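Toy kitchen corner to reopen at Mullow library

The play kitchen at Mullow library will be back in use from December, after almost 3 months in storage while the children's area was repainted and the floor was redone.

The corner takes up the space between the picture books and the window on the street side. It was packed away when the painters came in, and the stove, the sink unit and the boxes of play food went to the back store. Families who come to the morning story sessions have been asking for it since.

The library says the new corner will be a little bigger than the old one. The low shelf that used to divide it from the board books has moved to the other wall, and there is now enough room for two tables and six small chairs. The tables are white, with rounded corners. The old square one, which had a chipped edge and a wobble that folded paper never quite fixed, has gone.

Most of the play food is also being replaced. The previous set had been added to over many years, mainly by donation, and by the end it was a mixed lot. There were wooden slices held together with worn-out hook and loop tape, a felt egg, several plastic drumsticks and a large number of peas that belonged to no pod. Staff went through all of it during the closure. Anything cracked was thrown out, as was anything small enough to be a choking hazard. The rest was washed and offered to the Saturday playgroup at the hall, which took two boxes.

The new set is made up of whole fruit and vegetables in the sizes a child would find at home. It comes with plain plates that have a raised rim, so that food stays put when a plate is carried from the stove to the table. The colours are close to the real thing, and the pieces are meant to be named and sorted as well as served. A printed sheet in English and in 2 other languages will hang beside the shelf, and parents are welcome to suggest words for other languages spoken in the town.

Chiharu Noguchi, the children's librarian, said she had wanted fewer pieces and better ones. The old boxes were usually tipped out on the floor in the first five minutes, she said, and after that the children tended to walk off and leave them. With less on the shelf she hopes they will stay with a game a bit longer.

"They like to set a table," she said. "Somebody is the cook, somebody is the customer, and the customer is always told they can't have what they ordered."

There will be 21 pieces out at any one time. The remainder will be kept in a cupboard behind the desk and swapped in every few weeks, so that regular visitors find something different. Pieces that have been in a child's mouth should go in the blue tub on the windowsill and not back on the shelf. The tub is emptied and its contents washed at the end of each day.

The stove and sink unit are the same ones as before. Both have been sanded and given a coat of cream paint, and the oven door has a new hinge. The taps still don't turn. A set of small hooks has been put up on the side of the unit for aprons, which were donated by Jenditz, the fabric shop on the main street. There are four aprons in two sizes — one of them has a pocket on the inside, which the shop says was a mistake, and which has been left as it is.

The work on the children's area was paid for out of the library's yearly maintenance money. The play food and plates came out of the proceeds of the winter book sale. The library has not put a figure on the cost of the corner by itself.

Some of the new pieces have already been out on one of the white tables, among them a banana, a peach and a green pepper.

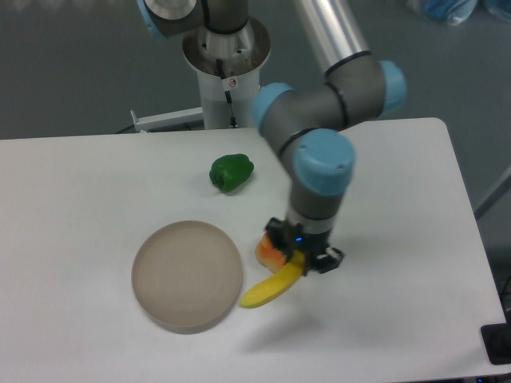

Arai, writing under the notice on the library's web page, asked whether the felt egg could be saved, as both of her children had learned to say "breakfast" with it and the younger one still looks for it on every visit. She also asked for a teapot. The old one lost its lid some years ago and then went missing itself, and she thought a kitchen without one was hard on the children who only ever want to make tea.

The library replied that the egg had gone to the playgroup with the rest, but that it would ask for it back if the playgroup had no use for it. A teapot is on the list, along with cups, and may arrive after the corner opens. Donated teapots can't be accepted if they are china or glass.

Donations of other play food are on hold for now. Anyone with toys in good condition is asked to keep them at home until the spring, when the library will look at what has worn out and what is missing. Puzzles and picture books can still be left at the front desk during opening hours, in a bag with a name and phone number on it.

The corner will be open whenever the library is, except during story sessions, when the stove is pushed back against the wall to make space on the mat. Children under 6 need to have an adult with them in the area. Strollers should be parked beside the returns slot, where a section of floor has been marked out, and not between the tables.

Drinks other than water are not allowed on the new floor. Snacks may be eaten at the bench by the entrance.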